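6 min read

4.2 What the floor staff still do by hand

The second site, Fledwood, is a small general store: narrow aisles, tall shelving, stationery and paper goods and drinks all close together. Ostavora put in automatic reordering there in June, plus a shelf-scanning unit that goes up and down before opening and sends a list of gaps to the staff handset. Nothing in the system lifts anything. It says what is missing and where, and people do the rest.

We logged 1,137 tasks across both sites. Of these 1,077 could be given a start and an end and are used below. The remainder were dropped, mostly because two jobs ran into each other (someone sent to refill pens, then asked for help at the till halfway).

Main change for staff is the order of the day. Before, Annapurna Panicker walked the shop with a notebook and decided for herself what to do first. Now the list decides. She was not unhappy about this, the list is mostly right, but said she looks at the shelves less than she used to. Cúc Mạc put it more strongly: "I know the number of the shelf, I don't know the shelf." Vinh Lục prefers the list. Fewer arguments at seven in the morning.

Second change: the walking. Stock jobs come in small pieces, one shelf at a time, so more trips and shorter ones. And the floor work does not show up on the list at all. Goods on the floor are not a gap on a shelf, so no task is raised, no time is allowed for it, and it counts as idle in the handset report. Staff do it anyway, between listed jobs. Both floor staff and the manager brought this up without being asked.

Fig. 3 gives two moments of this kind of work. Coding was done by Uzma Mengal and Hòa Đinh seperately, differences talked through on the Wednesday call. Bending and reaching were coded as one class, we could not split them reliably. 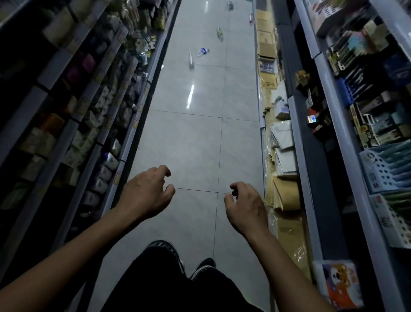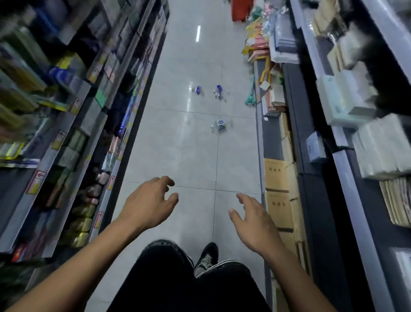 Figure 3. Aisle work at floor level, worker's view. Both: hands out over the tiles, goods lying on the floor further up the aisle. No listed task covers this.

4.3 Handset time against observed time

Handset reports were exported through Orkier at the end of each shift and matched to our own log by clock time. The match is rough where a worker closed several tasks at once, wich happened most often just before a break. Where the two disagreed we kept the observed time and marked the entry. Floor work was added back in as its own class, so idle time here is lower than in the report the manager sees. Waiting for the handset to reconnect stays under idle, though Vinh Lục objected to that and he may have a point.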